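Ticket: Oval table in the Como room rocks when leaned on
Posted 13 Jan 2023 by Dale MacDonald
Print | E-mail this page 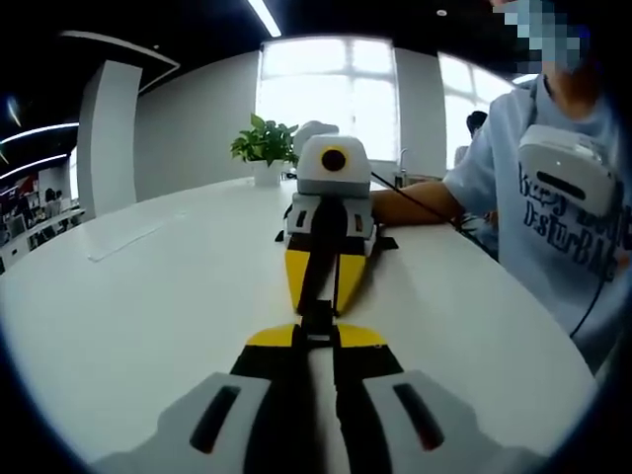
Reported by Hermine Hofstetter. The white oval table in the Como room tips slightly when someone rests an arm on the right-hand side, the side away from the door. It settles back with a click. She first noticed it in December, after the carpet tiles were replaced, and put folded card under one foot. The card has since gone missing. Priority set to normal.

Entry 1, Dale MacDonald
Checked the table with a level. The top is 2 mm low at the right-hand end. No cracks or loose edging that I could find. Pushing down at the left end does nothing. Pushing down at the right end gives the click every time.

Entry 2, Dale MacDonald
Cleared the table, turned it over on a blanket and looked at the base. All the bolts holding the top were tight except two, which turned by hand. Tightened them with a 5 mm hex key. Put the table back in the same place. The click is gone but it still rocks.

Entry 3, Emil Zwahlen
Moved the table to the corridor, where the floor is hard. No rocking there. Moved it back and it rocked again, so the rest of the problem is the floor. One carpet tile sits higher than the ones next to it. Lifted it and found a strip of old underlay stuck down with glue. Scraped off what I could. Better, not fixed.

Entry 4, Hermine Hofstetter
Used the room this morning. Much better than it was. I can still feel it move if I lean on it to write. Can we keep this open?

Entry 5, Emil Zwahlen
Adjustable feet ordered from Stururley, part 19 in their furniture list. They come in packs of 2, so I ordered enough packs for the whole base and one spare pair. Delivery is 9 working days. Until then please leave the table where it is. The felt pads under the feet are thin and will come off if it gets dragged.

Entry 6, Dale MacDonald
Felt pads replaced with rubber ones from the stores cupboard for now. Leaned on both ends and on the long sides. Slight give at the right, no click. Cyrill Frei will fit the new feet when they arrive and check the level again before the ticket is closed.

Status: waiting for parts
2 comments | 0 shares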